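FOR IMMEDIATE RELEASE

Tidarcombe Announces Small-Set Brick Tables for Hiddale Learning Rooms

HIDDALE, January 2026 – Tidarcombe, a supplier of tabletop building activities for schools, libraries and community rooms, today announced that its small-set brick tables will be offered in the Hiddale learning rooms beginning in February. The program provides 40 table sets, each built on the same plan: a flat baseplate, a mat to set it on and a short row of loose bricks laid out in front.

The sets were developed at the Tidarcombe workroom in Waton. They are intended for builders who are working with bricks for the first time, for mixed-age groups, and for rooms where a large tub of pieces on the floor is not practical. Each session lasts 30 minutes, including the time needed to return the bricks to their starting row.

Tidarcombe has supplied larger building collections for a number of years. Rooms that use those collections reported that a good part of each visit was spent searching for pieces. Small children tended to empty the tub, and older builders often gave up on a plan when the one piece they wanted could not be found. The small-set format puts every brick in view before anyone begins.

The standard layout keeps the work area and the supply area apart. The baseplate is gray and stays toward the back of the mat. Loose bricks are placed along the near side, spaced so that a builder can pick one up without disturbing the next. Colors are mixed on purpose: lime green, black, tan, light blue, orange and magenta all have a place in the row, and few of the pieces share a shape. 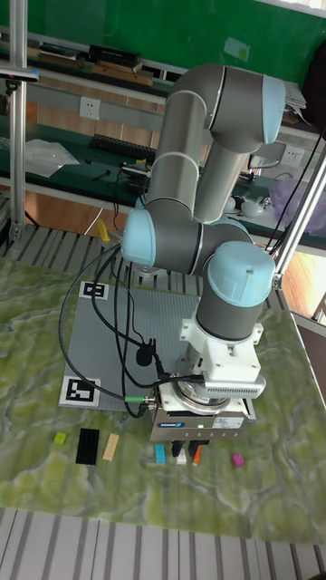 Do the loose bricks have to be set out in a fixed order?

The order is a suggestion only. Rooms may use the row as it appears on the setup card, or they may let builders arrange it for themselves. Tidarcombe asks only that the bricks be spread out in a single row, with space between them, and that they be kept off the baseplate until building starts.

A Surface That Stays Put

The mat received as much attention during development as the bricks. Many activity tables have hard or grooved tops, and small pieces set down on them slide, tip over or settle into the grooves. A mat gives the bricks a level place to rest and marks the edge of the activity for the people sitting at it.

The Waton workroom tried plain mats in several colors before choosing a green one with a marbled pattern. On a dark plain mat the black plate was hard to find. On a white mat the small white brick was lost almost at once. The marbled green was the best compromise, although the workroom notes that the lime-green piece still takes a second look under some room lights. Rooms that find this a problem may place the piece at the end of the row, where it is easier to pick out.

The baseplate is laid flat and square to the front of the table. It is not fastened down. Room staff who tested the layout preferred to be able to lift the plate straight up with a finished build on it and carry it to a shelf, and the final design follows that preference.

How a Session Runs

Each session has three parts: setting out, building and putting back. The parts are printed on a single card that stays with the set.

Setting out takes only a few minutes. The mat is unrolled and smoothed by hand, the plate is put in position and the bricks are placed in front of it. Where two builders share a table, one may set out the plate and the other the row.

Building begins with one piece. The card invites the builder to place a first brick anywhere on the plate, standing upright or lying flat, and then to decide what should go beside it. There is no model to copy. Some builders will use the full row, and some will work with two or three pieces for the whole session. Both are welcome, and the card says so in plain words.

The sets also support a simple partner game that came out of early sessions in the Matheson reading room. One builder describes a position on the plate – near the center, close to the right corner, next to the dark green one – and the other places a brick there. The builders then change roles. Staff in the Matheson room found the game useful with children who were still learning words for position, and also with adults in language classes, who asked for it to be kept on the card.

Pieces that stand on a narrow edge call for some patience. A brick on its side gives the builder a different face to look at and, in the case of two-colored stacks, shows both colors together.
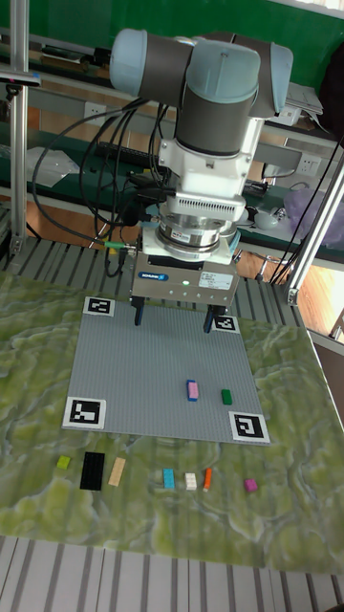 Putting the Bricks Back

The last part of the session is treated as part of the activity. Builders separate the pieces, return them to the near side of the mat and look along the row for gaps. A missing piece is usually noticed right away in so short a row, and the search can start while everyone is still at the table.

Tidarcombe recommends the following steps for the close of each session:

Take the build apart over the mat, so that small pieces fall on a soft surface.

Return each brick to the row before picking up the next one.

Check the floor and the seats for bricks that have dropped.

Lift the baseplate and look under it.

Leave the table set out if another group is expected, or pack the bricks first and the plate last.

Pieces that have been pressed together firmly should be separated by hand with a slow side-to-side motion. Builders should not use their teeth, and metal tools are not recommended, as they mark the edges of the bricks and leave a rough corner. Thin pieces deserve extra care. When a thin plate is fixed flat to the underside of another brick, it is best to loosen one end first.

Bricks may be washed in warm water with mild soap and left to air dry. Mats may be wiped with a damp cloth and should be stored rolled, with the patterned side out, to prevent a fold line from forming across the middle. A fold line is a common cause of bricks tipping over during setup, and it can take several days to flatten.

Where the Sets Will Be Placed

The 40 sets will be divided among six Hiddale learning rooms. The Matheson reading room, where the format was first tried, will receive its sets at the start of February. The other five rooms will receive theirs as shelving becomes available during the month. Sets may be used on any table that is steady, well lit and deep enough for the mat to lie flat with space left over at the front edge.

Tidarcombe advises against placing the mat where it hangs over the side of a table. The row of loose bricks sits close to the near edge by design, and an overhanging mat can be pulled by a sleeve or a chair arm. Rooms with narrow tables are encouraged to turn two of them to face each other before setting out.

Builders with limited reach may prefer to have the row moved up against the plate. Those who build with one hand often find it easier if the larger pieces are placed at a slight angle to the row, which leaves a corner free to take hold of. Both changes are described on the back of the card, along with a larger-print version of the session steps.

The first plan many builders settle on is a small stack. Two or three bricks joined together, one color over another, can be carried across the plate as a single piece and set down in a new place, and staff report that this small act holds attention for longer than might be expected.

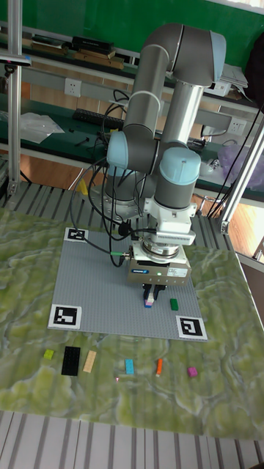

From there, builders commonly move on to bridges, walls and simple letters. The long black plate is often chosen as a roof or a road. Because the supply is limited, builders who want a taller wall have to take something apart to get it, and the card encourages them to try the piece in more than one position before making up their minds.

Sessions in the Hiddale rooms will be free to attend. Rooms will set their own hours and may accept group visits by arrangement. Children under 3 should not use the sets, which contain small parts. Older children who are new to small bricks should be accompanied by an adult seated at the same table.

Tidarcombe will supply replacement bricks to the Hiddale rooms on request. A room that loses a piece may continue to use the set in the meantime, and a brick of similar size in another color may be added to the row until the replacement arrives. Color matching is helpful for the partner game but is not required for open building.

A revised setup card is in preparation at the Waton workroom. It will include a wider choice of partner games and a page for rooms that wish to combine two sets on one long table. Cards will be sent to all participating rooms when they are ready and may be exchanged for the current version at no charge.

About Tidarcombe

Tidarcombe designs and supplies tabletop building activities for shared rooms. Its products include baseplate sets, building mats, storage trays and printed activity cards. Sets are planned, packed and checked at the company's workroom in Waton.

Requests for information on the Hiddale program, including questions on group visits and table requirements, may be directed to the Tidarcombe press desk in Waton or to the front desk of any participating learning room.

###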